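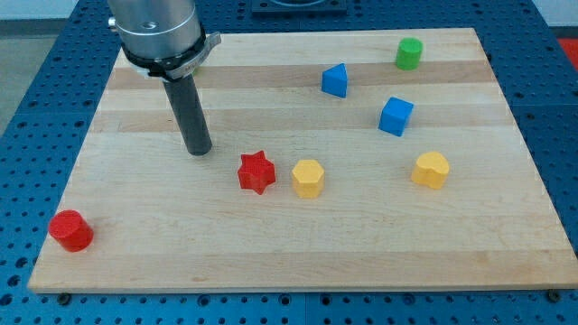 What should I put on a striped wooden board that's used every day for coloured blocks?

Posted by Letay Habte, 24 Dec 2025
16 shares | 3 comments

Hello everyone, and thanks in advance for reading, as I do tend to go on a bit. I have a wooden board made from glued strips, pale cream and tan, a bit like maple to look at (I was never told what the timber is, so please don't hold me to that). It came to me bare, as far as I can tell. No shine on it, no smell of oil, and a drop of water on the underside soaked straight in and left a little raised patch that I've since rubbed back.

The board lives on top of a blue work table, the kind with holes all through the top, and its whole job is to be a nice flat place for coloured blocks. There are seven of them out on it at the moment, including a red star, a red cylinder and a blue triangular prism. They get picked up, put down, pushed about and lined up again all day long. I love the look of bright colours against pale wood and I'd really like to keep it that way.

My trouble is that I've started to find faint coloured smudges where blocks have been dragged. They come off with a pencil eraser, mostly, but I don't want to be rubbing away at bare wood for years. I'd like to seal it with something, only I'm worried about three things. I don't want it to go orange, because my last board did exactly that under an oil finish and the pale strips ended up looking like honey on toast. I don't want it so glossy that the overhead light bounces off it. And I don't want it sticky, because the blocks need to slide.

A friend has offered me half a tin of Dradon hardwax and I've also been looking at the Vultier water-based clear, which is $25 for the small tin at my local. Has anyone used either on a pale board like this? Also, should I be doing the underside and the ends as well, or is that overkill for something that never goes near a sink? It does get wiped with a damp cloth at the end of the day.

Letay

menley_shed

G'day Letay, lovely board by the sound of it, and yes, please do the underside and the ends. I'd go so far as to say that's the bit that matters most. Wood takes up moisture from the air on every face, and if you seal the top and leave the bottom bare, the two sides will move by different amounts and you can end up with a board that rocks. The ends drink more than anywhere else, so give them an extra coat. Sitting on a table with holes in it is no problem at all, by the way. A bit of air underneath is good for it.

On the finish, I'd take the water-based clear over the wax for what you're describing. Oils and oil-based hardwaxes nearly always warm up a pale timber, and it keeps going for the first year or so. Water-based clears stay much closer to the raw colour. Get it in matte or satin if they do one — the tin should say — and test it on the underside first, on both a cream strip and a tan one, because they can come up differently.

The way I do mine:

Rub the eraser marks out first, then vacuum the board and wipe it with a cloth that's barely damp. Let it dry overnight. The grain will feel a bit furry in the morning, which is normal. Sand lightly along the strips with 240 grit, just enough to knock the fuzz off, and vacuum again.

Put on a thin coat with a foam brush or a folded cotton rag, going with the strips and not fussing back over it once it starts to grab. Do the bottom and edges, prop it on a few offcuts, and turn it over once it's dry to do the top. Sand very lightly between coats. I do three on top and two underneath (three on the ends).

Then comes the hard part, which is leaving it alone. It'll feel dry to the hand the same day, but a clear coat takes a good while to harden right through, so follow whatever cure time is on the tin before the blocks go back on. I put a set of coasters on a tabletop too early once and they left rings I can still find with my fingertips.

As for sliding, a properly cured matte coat is fine. If it does feel draggy, buff it with a plain grey non-scratch pad and it will come up silky.

118 people found this helpful

yilma_and_sons_fan

just use mineral oil mate, did my chopping board with it, good as new. cheap too

Pat from the craft room

Sorry to disagree with the one above, but I wouldn't use mineral oil where colour is rubbing off. It doesn't set hard, so you'll get smudges sitting in an oily surface and they're harder to shift than they were on bare wood. It's lovely on a chopping board, though!

I can't speak to the Vultier, but I have used the Dradon hardwax on a pine shelf. Nice to the touch, and it did yellow a little, so that might rule it out for you.

One more thought, and forgive me if you've done it already. Have a look at the blocks as well as the board. Take a white cloth, just damp, and give each one a firm rub. If only the red ones leave colour on the cloth, you've found your culprits, and a coat on the board won't stop them shedding. You'd still get marks, only they'd wipe off more easily. I'd be asking whoever sold you the blocks whether they can be sealed, and with what, before putting anything on them.

Do let us know how it goes, I have a pale board of my own waiting for the same treatment.

Back to top | Contact us | © 2025 Menley Home Help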